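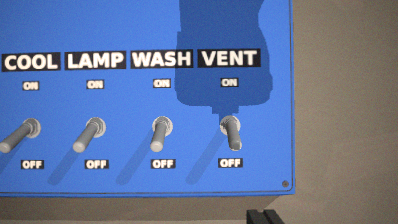 1/ Thread on label wording for building plant. I spent most of the fall relabeling the Hiden site, and several people asked for the rules we ended up with. Posting them in the order I remember them.

2/ Scope: fixed text on equipment. Panels, valves, dampers, junction boxes, ceiling access points. No screens, no fire signage (separate rules, separate budget, separate arguments).

3/ The starting register had 3921 entries. A register entry is one physical label with one location and one exact string. If a pump carries a tag on the body and another on the isolator, it gets two entries.

4/ After the walkdown, 2974 of those could be matched to a label on the wall. The rest had been painted over, removed with old equipment, or entered twice under different room numbers. Room numbers changed at Hiden when the north stair was rebuilt. The register was never updated.

5/ Of the matched ones, 2344 kept their wording. I mention this for anyone pricing a job like it: most existing labels are fine. Pay for the walkdown first and the engraving second.

6/ Rule one: the name on the label is the name in the work order. Letter for letter. If the work order says SUPPLY FAN 3 and the tag says SF-03, you have two names and a tech on the phone.

7/ Corollary: pick the name people say out loud. At Hiden everyone says "the wash pump." The drawings say CIP RECIRC PUMP. We engraved WASH PUMP and put the drawing tag on a second line in smaller letters. Orestis Kokkinos (operations) signed that off in one email, the shortest approval of the project.

8/ Rule two: one word for one thing across the whole site. We found EXHAUST, EXTRACT, VENT and one FUME all feeding the same type of duct. Any of the four would do. Choose one and search the register for the others.

9/ The search has to include abbreviations. EXH, EXTR, EX, XH. Also VENT, which in the old boiler house meant a vapor vent on a tank and in the offices meant fresh air. Same four letters, opposite direction of flow. The boiler house ones are now TANK VENT.

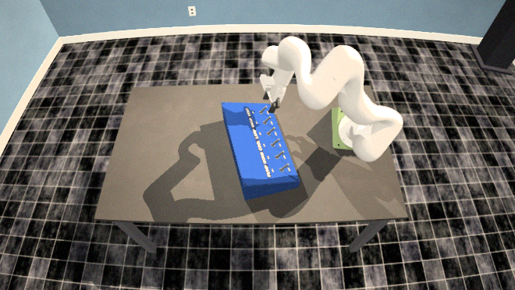
10/ Rule three: spell the word out until it won't fit, then find a shorter word before you shorten the long one. LIGHTING becomes LIGHTS or LAMP before it becomes LTG. COOLING becomes COOL before it becomes CLG. CLG also means "ceiling" on half the drawings I have ever been handed.

11/ Dropped vowels are the worst kind. I have seen PRSR, PRSS and PRESR on one manifold. You can read each of them if you already know what it says, and in that case you didn't need the label.

12/ Truncation is slightly better. TEMP, COND, RECIRC. Problem cases: TEMP (temperature, temporary), COND (condensate, condenser, conduit), RES (reserve, reset, residual). We banned all three without a second word.

13/ Four letters is a good length for a function word in large text. It survives distance and glare, and it fits a narrow strip without squeezing the type. Never let the engraver condense the letters to make a longer word fit. Ask for a proof at full size.

14/ Kyriakidis did our engraving. They send a paper proof at 1:1 if you request it on the order. Tape it to the equipment, walk back to where the operator stands, read it. Lotte Wouters did this for every label over head height and sent back 8 of them.

15/ All eight were legible. They failed on line breaks. RETURN AIR / DAMPER is fine. RETURN / AIR DAMPER reads as an instruction followed by an object.

16/ Which brings up rule four: nouns for equipment, verbs for instructions, and never a word that could be both without something to settle it. Common offenders: DRAIN, VENT, FILL, RETURN, SUPPLY, LOCK, BYPASS, RESET.

17/ DRAIN on a valve is a name. DRAIN on a placard next to a valve is an order. We added VALVE to the first type, and DAILY, BEFORE USE or whatever applied to the second.
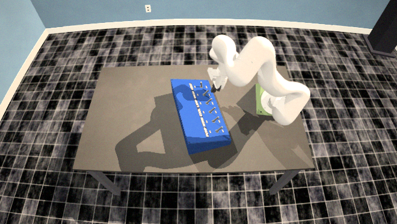
18/ Rule five: state words stay separate from names. ON, OFF, OPEN, CLOSED, AUTO. They go on their own tag or their own line, ideally in inverse colors to the name. A label reading VENT OPEN is ambiguous between "this is the vent, now open" and "this position opens the vent."

19/ If you mark only one position, mark ON. People infer OFF from it. The reverse also works on paper, but in our walkdown the techs hesitated longer at the panels marked only OFF. I have no proper data on that, just Lotte's notes.

20/ Don't mix OPEN/CLOSED with ON/OFF on the same device. For an electrical person a closed contact is on. For a pipefitter a closed valve is off. Site rule is now: valves and dampers OPEN/CLOSED, everything else ON/OFF, and no 1/0 on anything we engrave ourselves.

21/ Case. Capitals for labels up to three words. Sentence case for anything with a verb in it. Instruction placards in full capitals are slow to read and people skip the second line. We rewrote the placards and left the names alone.

22/ Color. White on black for names, black on white for states, black on yellow for warnings. Three combinations, all stocked. Hiden had eleven combinations when we began, including a green one that had a meaning in a document none of us could locate.

23/ Material. Two-layer engraved laminate indoors, stainless with filled letters in the washdown areas. Printed tape is allowed for thirty days. Every piece of tape carries a date in marker. Past thirty days it gets engraved or removed.

24/ Tape is useful information, by the way. Before you pull any of it, photograph it and log the text. Someone stood there, found the official label inadequate, and wrote what they needed. A third of our wording changes came straight off tape.

25/ Some of the tape strings, verbatim:
- NOT THIS ONE
- sticks, push then turn
- feeds kitchen ALSO
- ask Orestis

26/ "feeds kitchen ALSO" was correct and was on no drawing. It is now an engraved second line: ALSO FEEDS KITCHEN.

27/ Position. Name above the control, state tag between the name and the control. Keep it that way on every panel. Where a hand or arm would cover the label in use, above is the only choice. For valves, attach the tag to the body or the pipe and leave the handle bare. Handles get swapped.

28/ Spacing. The gap between a label and its own control must be smaller than the gap to the next control over. Measure it. At the Pema annex a row of six isolators had the names centered in the gaps, and you could read the row correctly from either side.

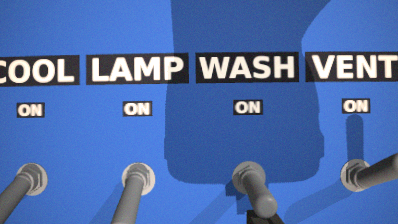 COOL, LAMP, WASH, VENT. White capitals on black, with a small white ON tag beneath each.

29/ Numbering. Left to right, top to bottom, in the direction you walk into the room. Write down which door. Rooms with two doors caused more revisions than any other single item.

30/ Do not reuse a number. If PUMP 4 is removed, the sequence goes 3, 5. The gap will annoy visitors. A reused number will put a new pump's repair on the old pump's history.

31/ No leading zeros on the wall. If the database needs 003, let the database store 003. People say "three" and write 3. The export can pad it.

32/ Software. We kept the register in Lolloslow, mainly for the duplicate string report. It compares exact text only, so "SUPPLY FAN 3" and "SUPPLY FAN 3" (two spaces) pass as different. Trim and collapse whitespace before import. I lost a Friday to this.

33/ Fields we used: location, exact text line 1, exact text line 2, colors, material, letter height, fixing, date fitted, replaces. "Replaces" is the one I would fight for. It holds the old wording, so a search for the old name still lands on the right object.

34/ Fields we dropped: category, priority, owner. Never filled in consistently. Owner was "Facilities" in nearly every row.

35/ Fixing. Screws or rivets where you are allowed to drill, adhesive pads where you are not. Degrease first, both faces. Don't fix labels to removable covers. Covers with the same hole pattern get exchanged during cleaning and carry the name with them.

36/ Letter height. Ours: 5 mm for reading at arm's length, 10 mm across a walkway, 25 mm for anything read from the floor and mounted above a door. Your lighting may need more. Test at night with half the fittings off.

37/ Multilingual sites: I don't have a good answer. Two languages on one strip halves the letter height. We kept English on the equipment and put a laminated word list at each entrance, with nineteen terms on it. If you have solved this better, please reply with the layout.

38/ Order of work, if you are starting from nothing: walkdown, tape log, word list, register cleanup, proofs, engraving, fitting, second walkdown. The word list comes before the cleanup. We did it the other way and cleaned the register twice.

39/ The second walkdown is done by someone who did not write the labels. Give them ten work orders and time how long they take to find each item. Lotte ran ours in December with two new starters. They missed one item, a damper above the loading bay, and its label was facing the wall.

40/ Word list template and the blank register are available, message me. The Hiden data isn't mine to share.

41/ Correction to 22: twelve combinations. I left out the red on white.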